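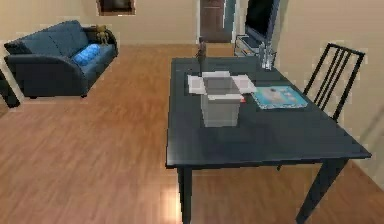 Where the jobs went: Muireann Conneely on Grodelbridge after the mill

Muireann Conneely has a train in under an hour and talks like it. Regional labour economist, her third visit to Grodelbridge, and she's already over the question everyone asks first.

"Did services replace manufacturing. Yes. On paper. Next question."

The paper is her new study of value added and employment in the Watby valley, 15 years of it. Manufacturing's share of local output fell hard once the Dodgate mill closed. Services filled the hole, mostly care, retail and some freight.

"Output came back before wages did," she says. "People read the total and think, right, finished. It's a composition problem." 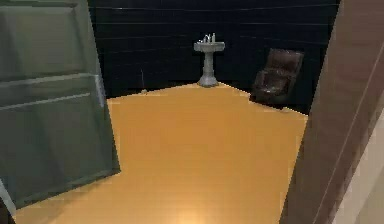
She puts the wage gap down to hours. Mill work was full time with penalty rates. The new jobs are part time, often split over two employers, and the survey doesn't catch the second one very well. In her sample of former mill workers, 67 had found work within the first year. Fewer had kept the same job for 3.

"Which isn't a disaster. But you can't call it an adjustment and go home."

Does she think the council got it wrong? Long pause, then a sort of no. The relocation grants were sensible but small, up to 80 households, and the centre that ran them shut the following November. Her co-author Vaughan Cosgrove is harsher on that in chapter four — she wrote chapter five, she points out.
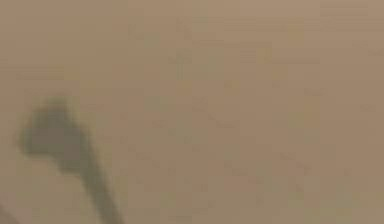

Productivity is the bit she wants to talk about. Freight firms such as Athumani lifted output per worker quickly, care providers didn't, and averaging the two tells you next to nothing. "You get a number that describes no actual business in the valley. I'd rather publish two ugly numbers."

Critics say the sample leans towards people who stayed. She agrees, more or less. Tayla Katene is tracing those who left, and teh first results are due next year.

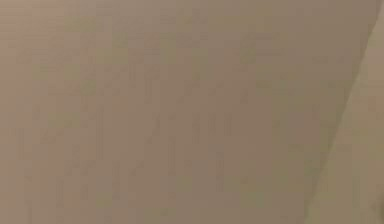

"If the leavers did better, then our estimate of the losses is to high. Fine. We'll revise it."

And the labour market now? Tight, she says, but tight in the wrong places. Plenty of vacancies in aged care, hardly any in the trades the mill used to train. Apprenticeships are the figure she'd watch.

Bag on shoulder by this point. Any advice for the next town that loses a big employer? "Collect the data before it shuts. We started after. I'm still paying for that."

Interview by Keegan Tamihana, 12/09/2026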